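Workshop Tips: Ground Rules for a Small Arm on the Bench or Counter

Tabletop robot arms have moved out of the lab and into spare rooms, garages and kitchens. The rules below are the ones we use at the Dudwood shared workshop. Most carry over to a home setup without changes.

Before you power up

Read the manual for your own arm first, even if you have used a different model. Stop buttons and brake behavior differ from one maker to the next, and so does what the status light means. If the manual and this page disagree, go with the manual.

Bolt or clamp the base. A heavy arm feels solid when it is standing still and much less so when it swings a load out to full reach. Check the clamps by hand at the start of every session. We retired our first set of clamps after 106 sessions when the threads started to slip.

Measure the full reach with the arm stretched out and mark it with tape on the floor and on the work surface. Then add a hand's width outside that. No one stands or leans inside the tape while the arm is live, and that goes for the person running it too.

Put the stop button where you can hit it without looking. On the wall is bad. On the same side as your stronger hand, at the height of the table, is good. Press it once before the first move of the day and make sure the arm will not start again until you release it.

Power cords run behind the base and down, never across the work area. Use a grounded outlet. An extension cord is fine for a drill but we do not allow one for the arm.

Laying out the surface

Clear off everything the job doesn't call for. Phones, keys and coffee cups are the usual leftovers. What stays should have a known place, and the program should match that place.

Stone counters are hard on dropped parts and hard on grippers. Slow the last inch of any downward move. A thin mat under heavy or rough items saves the finish and keeps them from creeping, but lay it flat and check the corners, which like to curl up and catch.

Keep tall items away from the base so the elbow has room to fold. Long items are trickier. Anything with a wing, a handle or a spout takes up more room than its middle suggests, so plan the path around its longest point.

Run a new layout in simulation first if your software has it. We use the Pallix planner, but any package that checks for collisions will do. Put in the real sizes of your objects, measured with a ruler, and do not trust a model you downloaded. Ours had a bowl 27 millimeters too short, and we found out with the real bowl.
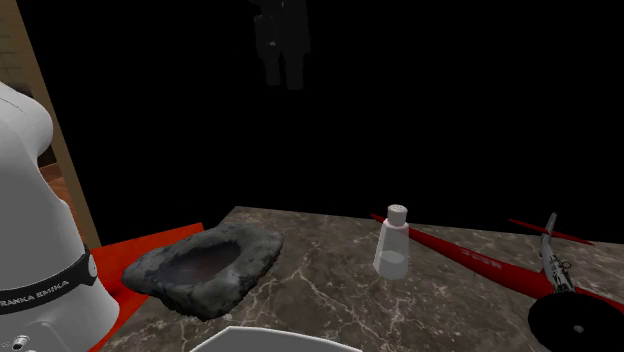
Simulated counter layout with the arm at left, and a stone dish, a salt shaker and a toy airplane set out on the marble.

A clean run on the screen does not clear the job for the bench. Simulated objects don't have grease on them, and friction is usually a guess. Do the first real run at the lowest speed with one hand near the stop button, then a second at the same speed before you turn anything up.

Handling food items and containers

Salt, sugar and flour get into joints. Keep lids on tight and tip containers well away from the wrist. Wipe the fingers of the gripper with a barely damp cloth when you are done. Never spray cleaner on the arm itself.

Do not use one set of gripper pads for both food and shop work. We keep two sets in labeled boxes. The Győri silicone pads in the white box are for kitchen jobs only.

Glass and thin ceramic go last on the list of things to try. Start with plastic.

Keeping a log

Write down the date, the program name, the speed and anything odd, including noises. The log at our Nernitz branch is up to entry 2386 and it has settled more arguments than the manual has. If you change a setting, write down the old value next to the new one.

Every 230 hours of run time, go over the bolts, cables and pads, and test the stop button under load. We also do a full check each May before the summer classes, whatever the hours say.

Shutting down

Move the arm to its rest position, set the brakes, then cut the power. Empty the gripper first. A part left in the fingers overnight can drop when the power goes off, and it will be on the floor in the morning.

Children and pets stay out of the room until the power is off. A paused arm counts as a live arm.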